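회의록은 아직 안 올라왔지만, 기다리다가는 다음 호까지 넘어갈 것 같아서 제가 메모해 둔 것부터 풀어 볼게요. 머체넌트(Murunent) 시의회 방청기, 이번에는 주민발의 서명 요건 이야기입니다.

## 서명 용지 한 장 때문에 저녁 내내

저는 원래 예산 심의를 보러 갔어요. 그런데 순서가 바뀌어서 조례 개정안이 먼저 올라왔고, 결국 예산은 제가 나올 때까지 시작도 못 했습니다. (도시락 싸 간 게 그날 제일 잘한 일이었어요.)

개정안 내용은 이래요. 지금은 주민이 조례안을 발의하려면 서명을 모은 다음 시청 민원실에 직접 들고 가서 내야 하고, 주소가 조금만 다르게 적혀 있어도 그 서명은 통째로 무효가 됩니다. 동 이름을 줄여 썼다든가, 아파트 호수를 빼먹었다든가 하는 것도요. Rasha Kanaan 의원이 낸 안은 이런 서명을 바로 버리지 말고 보정할 기간을 주자는 겁니다. 기간은 2주. 그리고 접수처를 시청 한 곳에서 두 곳으로 늘려서, Kekside 쪽 주민들도 버스를 갈아타지 않고 낼 수 있게 하자는 내용이 같이 들어 있어요.

저는 이게 금방 통과될 줄 알았거든요? 반대할 이유가 딱히 안 보였으니까요. 그런데 Guilan Tian 의원이 마이크를 잡더니 꽤 길게 질문을 했습니다. 보정 기간 동안 서명을 철회하고 싶은 사람은 어떻게 되느냐, 보정 연락은 발의 대표자가 하느냐 시청이 하느냐, 연락처를 시청이 갖고 있게 되면 그건 언제 폐기하느냐. 처음엔 트집인가 싶었는데 듣다 보니 마지막 질문은 저도 궁금해지더라고요. 서명 용지에는 이름이랑 생년월일, 주소가 다 적히잖아요. 그게 민원실 캐비닛에 몇 년씩 있다고 생각하면 좀 그렇죠.

답변은 시 선거지원팀의 Ximeng Deng 팀장이 했는데, 현재는 심사가 끝난 뒤 보관 기준이 따로 적혀 있지 않다고 했어요. 방청석이 잠깐 술렁했습니다. 없다고요? 네, 없대요. 그래서 개정안에 보관과 폐기 조항을 새로 넣기로 하고, 문구는 다음 회의 전까지 다듬어 오기로 했습니다.

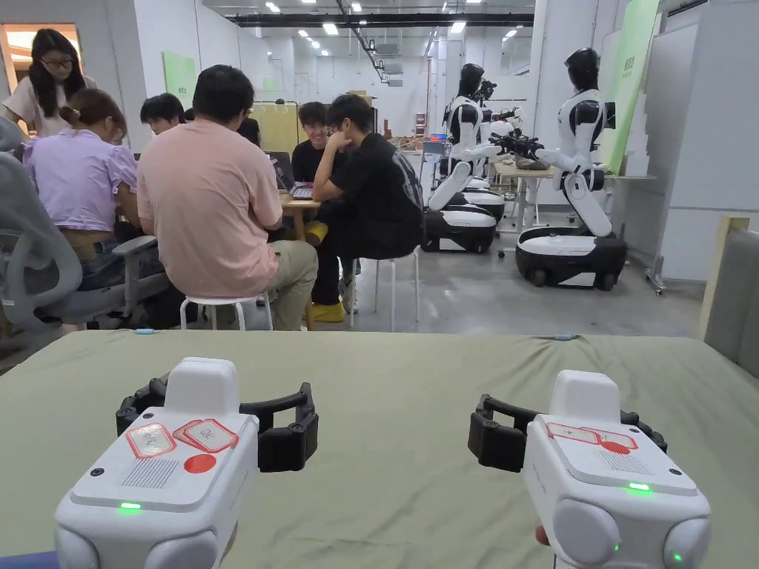
*초록색 천을 깐 탁자와 흰색 집게 장비 한 쌍. 왼쪽 것의 스티커에는 "OK"라고 적혀 있다.*

## 그래서 누가 찬성이고 누가 반대냐면

아직 표결은 안 했어요. 분위기만 놓고 보면 보정 기간은 대체로 괜찮다는 쪽이고, 접수처를 늘리는 문제에서 갈립니다. 돈 이야기가 나오거든요. Kekside 주민센터에 담당자를 따로 두려면 인건비가 들고, 기존 직원이 겸하면 교육을 해야 하고요. Tian 의원은 겸직으로 시작해 보고 접수 건수를 보면서 정하자고 했고, Kanaan 의원은 그러면 흐지부지될 거라고 맞섰습니다. 저는 솔직히 둘 다 일리가 있다고 생각하는데, 굳이 고르라면 Kanaan 의원 쪽이에요. 겸직으로 해 보자던 Qiu 도서관 야간 민원 창구가 어떻게 됐는지 기억하시죠? 안내판만 남았잖아요.

주민 발언 시간도 있었어요. Eston 길에서 세탁소를 하시는 Yamila Bravo 씨가 지난번 보행로 조례 때 서명을 받으러 다닌 경험을 이야기하셨는데, 이날 나온 말 중에 제일 귀에 들어왔습니다. 가게 문 닫고 한 집 한 집 다니며 모은 서명 가운데 95개가 주소 표기 때문에 무효 처리됐다고 해요. 그중에 본인 어머니 서명도 있었답니다! 전화 한 통이면 고칠 수 있는 걸 왜 못 고치게 하느냐고 하시는데, 의원석에서도 고개를 끄덕이는 분들이 보였어요.

발언 시간은 한 사람당 2분이라 Bravo 씨는 준비해 온 종이를 다 못 읽으셨어요. 의장이 서면으로 내면 회의록에 붙여 주겠다고 했으니까, 회의록이 올라오면 뒷부분까지 꼭 읽어 보세요. 저도 그럴 거예요.

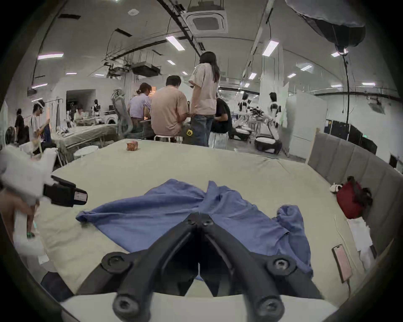
**이미 서명을 받고 있는 발의안에도 새 보정 기간이 적용되나요?**

지금 나온 개정안대로라면 조례가 시행된 뒤에 제출하는 서명부터 적용됩니다. 그 전에 민원실에 낸 서명은 현행 기준으로 심사해요.

그러니까 요즘 서명 받으러 다니시는 분들은 제출 시점을 한번 따져 보셔야 해요. 급한 안건이 아니라면 조금 기다리는 것도 방법이고, 그냥 내실 거면 주소 칸을 그 자리에서 확인하는 게 제일 확실합니다. 동 이름 줄여 쓰지 않기, 호수까지 적기. 볼펜으로 쓰는 것도요. 연필로 쓴 용지가 돌아온 적이 있다고 편집부 Ngozi Nwankwo 씨가 알려 줬어요.

개정안 전문은 시의회 누리집 의안 목록에서 '주민발의'로 검색하면 나옵니다. '주민 발의'라고 띄어 쓰면 안 나와요. 제가 해 봤어요. 신구 조문 대비표가 맨 뒤에 붙어 있으니 바쁘신 분은 그것만 보셔도 되고요.

의견서는 11월 말까지 받습니다. 양식은 따로 없고 이름과 주소, 찬성인지 반대인지, 이유만 적으면 된대요. 이메일도 되고 시청 1층 민원실에 내도 됩니다. 보관 조항에 의견 있으신 분은 이번에 꼭 써 주세요. 며칠 동안 보관할지, 누가 폐기를 확인할지 아직 빈칸이라 지금 내는 의견이 문구에 들어갈 여지가 꽤 있어 보여요.

예산 심의는 다음 회의로 밀렸습니다. 저녁 7시 시작이고, 방청석은 뒷문으로 들어가시면 돼요. 앞문은 회의가 시작되면 잠급니다. 저는 이번에도 도시락 들고 갈 생각이니, 혹시 오시면 인사해 주세요. 다음 호에는 제설 예산이랑 공영주차장 요금 이야기를 쓸게요.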